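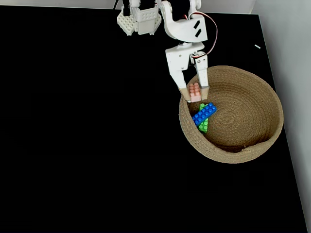

手把手教机器人：一只主动臂、一个脚踏开关和七十条轨迹

示教这个词在工业机器人行业里用了几十年，含义一直在变。早年的示教是操作员拿着示教器，一个关节一个关节地点动，把末端移到目标位置，按下记录键，再移到下一个位置。程序最终是一串路径点，机器人照原样重放。工件偏了，程序不会知道。

现在实验室里说的示教是另一回事。操作者完整地做一遍任务，系统以固定频率记下每一时刻的关节角、夹爪开度和相机图像，再用几十条这样的记录训练一个策略网络。网络学到的是在某种画面和某种姿态下，下一小段时间各关节应该往哪里走。工件位置变化可以容忍，前提是示教数据里出现过类似的变化。

Florkus 的桌面操作小组做的就是这类工作。他们的测试任务看起来很小：用一只两指平行夹爪夹住积木，移到绳编的圆筐上方，放进去。小组负责人 Hywel Gough 把它当作检验遥操作链路的标准件。每换一种主动端、每改一次控制频率，先跑积木入筐，再谈别的任务。

选积木有技术上的考虑。积木尺寸公差小，表面有凸点，夹持姿态不对时会有肉眼可辨的倾斜。它足够轻，小型舵机带得动；又足够硬，夹过头时夹爪电流会明显上升，在数据里留下痕迹。长条积木和短积木混用，迫使操作者选择夹持点：长条要夹在重心附近，夹在一端则抬起后会绕指尖转动。

选绳编筐则是因为它不规整。筐沿由粗绳盘成，厚而圆，没有可供对齐的直边。硬塑料盒会给策略提供很强的几何线索，网络容易只记住盒子的角点。换成绳编筐以后，它必须从更模糊的纹理里判断筐口在哪里。

两种示教方式

示教的做法大体有两种。一种是拖动示教，人直接握住机械臂，在重力补偿或低刚度模式下推着它走。另一种是遥操作，人操纵一个主动端，从动臂在旁边跟随。

拖动示教的优点是直接。操作者的手就在末端，碰到筐沿时能感觉到阻力。缺点有两个。其一，人的手和前臂会进入相机视野，训练时网络看到的画面里总有一只手，部署时手不见了，画面分布随之改变。其二，多数低成本机械臂使用带减速箱的舵机，反向驱动阻力不小，断电以后推得动，但推起来一顿一顿，轨迹里带着明显的静摩擦痕迹。

小组早期采过一批拖动数据，处理办法是先拖一遍，只记关节角，再让机械臂独自重放，重放时录图像。画面里没有手了，代价是每条数据要花双倍时间，而且重放时积木必须摆回原位。摆放误差超过几毫米，夹爪就会压在积木的凸点上。这批数据后来没有进入正式训练集。

现在用的是遥操作，主动端由小组自己组装，代号 Cemgate。它是一只与从动臂连杆比例相同的小臂，关节里装的是拆掉部分减速齿轮的舵机，只读角度，不出力。操作者捏住末端的扳机，扳机行程映射到夹爪开度。主动臂的关节角经过零位校正后，直接作为从动臂的目标角下发，中间没有逆运动学。

关节到关节的映射省掉了奇异点和多解的麻烦，也意味着两只臂的零位必须一致。校准不准时，操作者会下意识地用手去补偿，自己察觉不到，数据里却多了一个恒定偏置。同一个偏置在整个数据集中保持不变，问题不大；采到一半重新校准，前后两批数据就对不上了。小组的规定是，一个数据集之内不允许重新校准。舵机齿轮跳齿，整批作废重采。

采集流程

一条示教从复位姿态开始。机械臂回到预设位置，夹爪张开，操作者握住主动臂，把它摆到与从动臂接近的姿态。软件检查各关节的角度差，全部低于阈值才允许接通跟随。这一步是后来加的。早先没有检查，接通瞬间从动臂会以最大速度扑向主动臂的姿态，撞坏过一个腕部外壳。

接通以后，踩一下脚踏开关，开始记录。操作者把夹爪移到积木上方，下降，合拢，抬起，平移到筐口，再张开。最后再踩一下，结束记录。脚踏开关由 Boersma 供货，原本用于焊接工位，行程长，误触少。键盘也能完成同样的功能，但操作者两只手往往都在主动臂附近，按键盘会带来一次多余的晃动，这次晃动正好落在轨迹的开头或结尾。

每条记录结束后，操作者当场给出标签：保留、丢弃或存疑。丢弃的标准写得很细。夹取时推动了积木再夹住的，丢弃。积木碰到筐沿后滑入筐内的，存疑。松开时夹爪已经开始上抬的，保留，这个动作本身没有错，部署时也看不出副作用。

存疑的记录由另一个人复看。复看者不能是采集者本人，原因在于采集者记得自己当时的意图，会把意图当作画面里的证据。

正式数据集包含七十条保留轨迹，由两名操作者完成，每次连续采集不超过十条就换人。这个上限来自对早期数据的回看：超过这个数目以后，动作变快，下降段和平移段开始重叠，夹爪还没到位就开始合拢。操作者本人通常认为自己越来越熟练了，从轨迹上看，则是方差在变大。

高度问题

积木入筐最难的一段在筐口附近。夹爪从上方接近，指尖朝下，积木夹在两指之间。操作者坐在侧面，看到的是筐的外壁和夹爪的侧影，判断积木是否已经越过筐沿，主要靠经验。

人的习惯是多抬一点，求稳。这个习惯会原样进入数据。策略学会之后也多抬一点，看上去很谨慎，但抬得越高，松开时积木的落差越大，落点越散。筐里已有积木时，后放的会磕在先放的上面弹开，或者架在上面。两根长条交叉叠放的情形经常出现，一旦堆高，下一块积木的可用空间就变小了。

小组试过给操作者显示腕部相机的画面，让他们看着屏幕操作。高度控制确实改善了，速度却下降很多，还出现了新的问题：操作者的视线在屏幕和桌面之间来回切换，每切换一次，手上停顿一次。停顿写进轨迹，策略就学会了停顿，而且因为停顿前后的画面几乎相同，它有时停下来以后不再继续。

这是模仿学习里很常见的故障。静止段的状态相同，对应的动作却有两种，继续等待或者开始移动，网络倾向于选择数据里占多数的那一种。处理办法是裁掉长度超过阈值的静止段。阈值不能太小，合拢夹爪时末端本来就应该静止，把这一段裁掉，策略会在指尖还没夹紧时就抬臂。

最后采用的方案比较朴素。操作者仍旧直接看桌面，椅子升高，让视线能越过筐沿看到筐底的绳圈。椅子高度写进了采集规范，和相机高度列在同一张表里。

夹爪与线缆

指尖材料换过六种。硬塑料指尖夹光滑积木会打滑，打滑发生得很慢，采集时不易发现，等移到筐口，积木已经歪了。太软的材料夹得住，张开时却会粘连，积木跟着其中一侧手指走一小段才掉落，落点偏移。现用的是 Brulteck 的一种橡胶质指套，摩擦足够，张开后能干脆脱离。指套属于耗材，磨损以后夹爪闭合的零点会变，每次更换都要记录日期和编号。

线缆是另一个容易忽略的因素。小型臂的舵机线大多走在连杆外侧，留一段弧形余量。余量太短，腕部转到极限时线缆绷紧，舵机额外受力，跟随误差增大。余量太长，线缆会晃进腕部相机的视野。晃动的线缆对人没有任何意义，对网络却是与动作高度相关的视觉特征：线往左摆，臂正在往右走。网络可能顺着这条线索去预测动作，换一根线，成功率就掉下来。

Gough 的做法是在每个关节处用扎带固定，只在关节转轴附近留余量，并且在训练时对图像做随机遮挡。“先把线扎好，再去改网络。”他说，“顺序反过来，几周就没了。”

延迟也要单独记录。从主动臂读取角度，到从动臂舵机开始动作，中间隔着串口轮询、数据打包和舵机内部控制周期。小组的数据里同时保存主动臂角度和从动臂实际角度，训练时以主动臂角度作为动作标签，以从动臂角度作为状态输入。两者之差包含了操作者对负载和摩擦的补偿。只存从动臂角度，夹爪的数据会出问题：夹住积木时，实际开度停在积木宽度，目标开度则更小，差值就是夹持力的来源。拿实际开度当标签，策略会把夹爪合到恰好接触的位置，一抬就掉。

夹爪目标开度也不宜压得太小。长时间堵转会使舵机发热，部分型号触发保护后直接卸力，积木在半空松脱。软件里给目标开度设了下限，略小于最窄的积木宽度。

初始状态的分布

七十条轨迹能覆盖多少情况，取决于初始摆放。让操作者随手摆，积木会集中在右手顺手的区域，朝向也多半平行于桌边。小组改用随机表，采集软件在每条开始前给出一个位置和一个角度，操作者照着摆。筐的位置也在小范围内变化，但不会移出从动臂的舒适工作区。工作区边缘的姿态接近伸直，跟随误差大，那里的数据质量差，目前先不采。

桌面用的是哑光黑色台面。浅色台面上夹爪的影子很重，影子随灯光变化，早晚两个时段采的数据差别明显。黑色台面压住了大部分影子，积木的颜色也更容易分离。相应的限制是，在这张台面上训练出的策略，搬到木纹桌上基本不能用。Gough 对此没有回避，他认为链路测试的目的是比较采集方法，背景泛化应该用另外的数据去解决，混在一起做，两边的结论都不可信。

接下来的工作是给主动臂加力反馈。现在的 Cemgate 只读角度，夹爪碰到筐沿，操作者手上没有感觉，只能看见从动臂落后于主动臂。初步方案是让主动臂的舵机根据两臂角度差输出一个小力矩，差得越多，阻力越大。问题在于自由空间里也有跟随误差，操作者会一直感到黏滞，动作因此变慢。减去自由空间误差需要一个摩擦模型，而这类舵机的摩擦随温度变化，冷机和热机是两套参数。

带力反馈的第一批数据计划在十一月采集，任务仍然是积木入筐，随机表、椅子高度和台面都不变。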